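4.2 Folding the heavy blankets

Participants had strong opinions about sheets and almost none about fleece, until they were handed some. Of the 136 folds in the Sivholm sample, 82 were of quilted blankets, and these took the longest by a margin that embarrassed several people who had described themselves on the intake form as tidy. The usual opening move was to take a corner, turn it back over the body of the blanket, and then stop to reconsider.

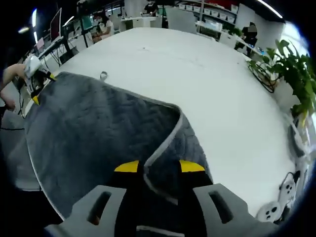

The bound edge deserves more credit than the folding literature has given it. A contrasting trim lets the folder see where a corner has gone, and most people lined up trim with trim and ignored the middle, which got its revenge as a ridge. We scored a ridge as a fault only if it survived the final fold (Figure 3). Under the stricter Mäkelä criterion, any ridge at any stage counts, and almost nobody alive can fold a blanket.

Figure 3. Quilted fleece blanket with one corner turned back, partway through a fold.

Table size mattered less than we had hoped when we paid for the table. Scores out of 100 differed by 2 points between the large surface and the small one — a result we report for completeness.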